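# Washing dark clothes without fading them (and which tips to ignore)

Most advice on keeping dark clothes dark comes from people selling something, or from someone's aunt. I've tried a good share of it on jeans, black T-shirts and navy towels. Some of it works a little. A lot of it I wouldn't bother with.

## What fades clothes

Dye comes off through rubbing, heat, harsh detergent and sunlight. Cotton dyed with indigo, so most blue jeans, gives up color more easily than the rest. You can slow that down. Anyone who says you can stop it should be asked to show you their two-year-old jeans.

## Before the wash

1. Sort by color and by weight. Heavy jeans in with thin T-shirts will scuff the T-shirts.
2. Turn everything inside out, close zippers, and undo buttons.
3. Check pockets. A tissue in a dark load is a miserable thing.
4. Hold back anything new and strongly colored. Press a damp white cloth on an inside seam, and if color comes off on the cloth, wash that item alone.

## The cycle

Use cold water and the shortest cycle that gets the clothes clean. I'm wary of the "Darks" button. On my old Trallari it ran longer than the plain cold wash and I never saw a difference in the results. Check what yours does in the manual before you trust the name.

Fill the drum loosely. The usual advice is to leave a hand's width at the top, and that one I'll accept. Pack it tight and the clothes grind against each other, and the soap doesn't rinse out, leaving those pale streaks people mistake for fading.
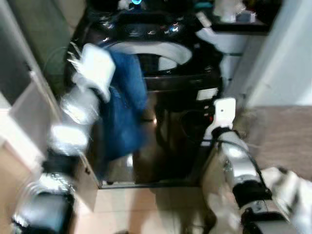 *Blue fabric at the door of a front-loading washer.*

Spin on medium. High spin puts hard creases in denim, and the creases are where the white lines show up first.

## Detergent

Liquid, on the low side of the dose, with no bleach and no optical brighteners. Brighteners are there to make whites look whiter, and on black cotton they can leave it looking dull.

Do you need a special dark detergent? I used Stornard Dark for four months and then went back to an ordinary liquid for colors. I couldn't tell which shirts had been washed in which. That's hardly a lab test, but at the price I'd want to notice something.

## Salt, vinegar and coffee

**Salt.** The claim is that a handful "sets" the dye. Salt is used when some fabrics are being dyed, which is probably where the idea comes from. It won't lock in color on a finished garment from a store. Skip it.

**Vinegar.** Same claim, same answer. It can help rinse out leftover soap, so a dull shirt may come out looking better. Don't pour it in every week – it isn't kind to rubber seals over time.

**Coffee.** It's a brown stain. On black cotton it may hide fading for a wash or 2, and it makes the laundry room smell like a diner.

**The freezer.** Freezing jeans is supposed to kill the smell. Mine came out cold and smelled the same the next day.
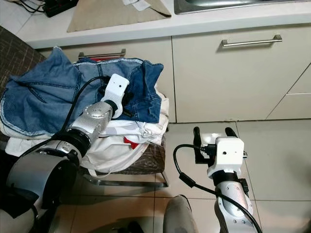 One reader disagrees with me about the vinegar, and says half a cup in the rinse kept a pair of black work pants dark for three years, though the same reader also admits to washing them once a month at most.

I'd put my money on the once a month.

## Wash less, within reason

This is the tip with the most behind it, and it costs nothing. Jeans can go 8 wears if you sit at a desk. If you garden or cook in them they can't, and I don't care what the denim forums say. Spot-clean a splash with a damp cloth and a drop of detergent, then hang the pants up overnight.

T-shirts and socks are another matter. Wash those.

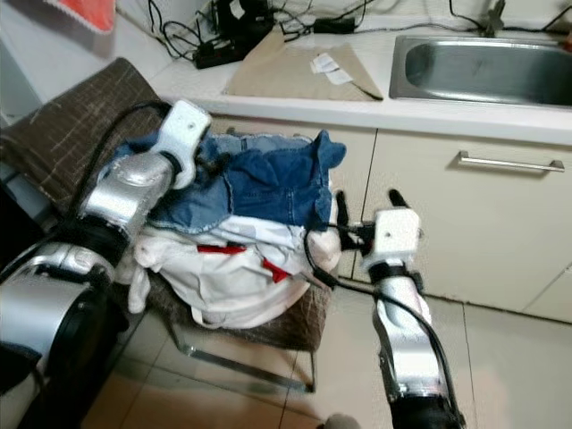

*Clothes piled on a chair beside the kitchen counter.*

## Drying

- Hang dark things in the shade, still inside out. Sun on a line will undo a lot of careful washing.
- If you must use a dryer, pick low heat and take the load out while the seams are slightly damp.
- Hang jeans by the waistband. Folding them over a thin rail leaves a line across the knee.

If a garment has already faded, a box of fabric dye will do more for it than any detergent. Check the label first, as polyester won't take ordinary cotton dye, and the stitching often stays its old color.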